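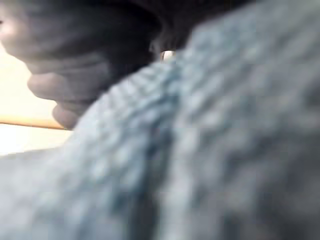

## Blue knit, gray thing, cream sofa

Quick one tonight, I have 11 tabs open and a pot on. The living room is finally getting its spring sort-out (March, so I'm calling it spring) and the rule is that everything knitted, draped, thrown or borrowed goes over the sofa before it gets a home.

The sofa is the sorting table. Always has been. Cream leather, smooth, easy to wipe, shows every crumb. I resisted it for years — too slippery, blankets slide straight off — and now I'd fight anyone who tried to take it.

So. The light blue knits. Keeping all of them. Ekua Gyamfi says I own the same sweater over and over and she can come say that to my face when it's cold out. They get folded, never hung. Hung one once, on a wire hanger, got shoulder points like a bat. Folded in thirds, sleeves in, stacked loose. If you cram them they come out with creases that look like a road map.

Earrings out before anything knitted goes over your head, by the way. Lost one of the good silver ones inside a turtleneck last winter and found it 9 days later in the dryer lint. Still wearable. Slightly bent.

### The gray pile

This is where I slow down. Grays all look the same under the lamp and I keep putting throws with shirts and shirts with pillow covers. Fumiko Kobori taught me to pick a piece up by both sides, hold it out over the seat, let it drop straight, then decide. Takes two seconds. You see the stains, you see the pulled hem, you see if its even a rectangle. 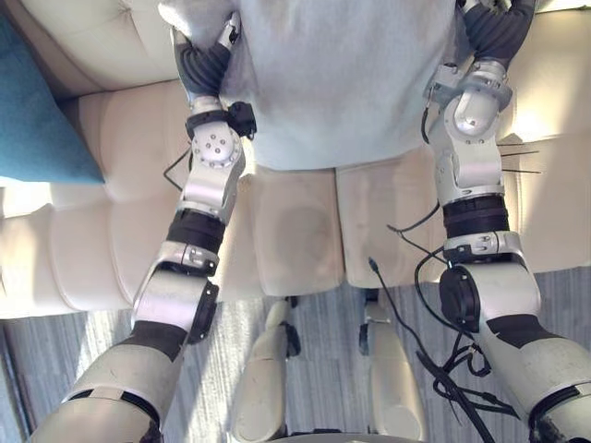 Then fold toward you, edge to edge, smooth it with the flat of your hand, and put it down on the side you're NOT picking up from. I mixed up my sides and refolded the same throw twice. Tired.

What went where:

- throws: basket by the door
- shirts: back upstairs, finally
- one cardigan to the Forkwood swap, it never fit
- the Maruyama blanket — undecided, it itches but it was a present

Leather care while the thing was bare for five minutes. Damp cloth, then dry cloth, then leave it alone. I used to use the Plindell cream and it's fine, smells like a shoe store though, and you can't sit down for the whole evening. The grooves between the cushion rolls collect everthing. Crumbs mostly. A hair tie. Use the soft brush end on the vacuum and go along the roll, not across it.

Still to do: 4 pillow covers with dead zippers, and the drawer of scarves I'm pretending isn't there. I had Cluvodance on the whole time, same album, and the neighbors were very patient. Might do the scarves tomorrow after work. Might not.

OK pot is boiling over, going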